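Growing peppers on a balcony: your questions
By Daiane Sampaio
October

Every autumn I receive many letters about peppers in pots. I put the most common ones together on this page. I grow mine in Pistau, on the fourth floor, with sun until 3 p.m.

What size of pot do I need?
One plant wants a pot of 12 liters or more. In a smaller pot the plant will live, but you will get few fruits and you must water it two times per day in July.

Can I pick them green?
Yes. A green pepper is the same fruit as the red one, only picked earlier. If you take the first ones green, the plant makes new flowers sooner. I cut with scissors and leave a bit of stem. 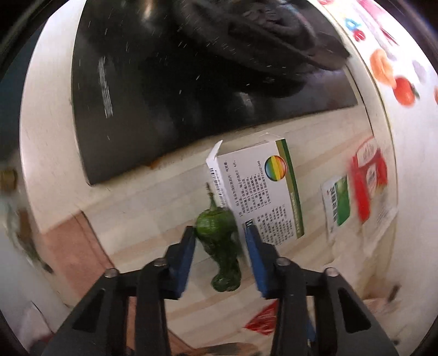 For red fruits you need patience, three more weeks or even four. In a cold October mine stop changing color, and then I bring them all inside.

Why do the flowers fall?
Usually the nights are too cold or the days are too hot. Dry soil does it also. Do not give more fertilizer, it makes leaves.

Which variety do you recommend?
For balconies I like Farah, which stays low. Mukmont is sweeter but it grows tall and needs a stick. I buy both seeds at Stestiveo, where a bag of 100 is too much for one person, so I share with my sister.

My peppers have a soft brown spot at the bottom. Is it a disease?
No, the plant could not take enough calcium, mostly from irregular water. Cut the spot away and eat the rest. Water a little every day and the next fruits should be better.

Can I keep the plant for next year?
You can try. Cut it to 15 centimeters, put it at a bright window and water very little. I lost two plants this way and kept one.

Comments (3)

Oriol77: My Farah gave fruits until the first frost. The pot was 10 liters, so a bit less than you say.

greta_m: What about aphids? I have them every spring.

Daiane Sampaio: Greta, I wash them off with water in the morning, and again after three days.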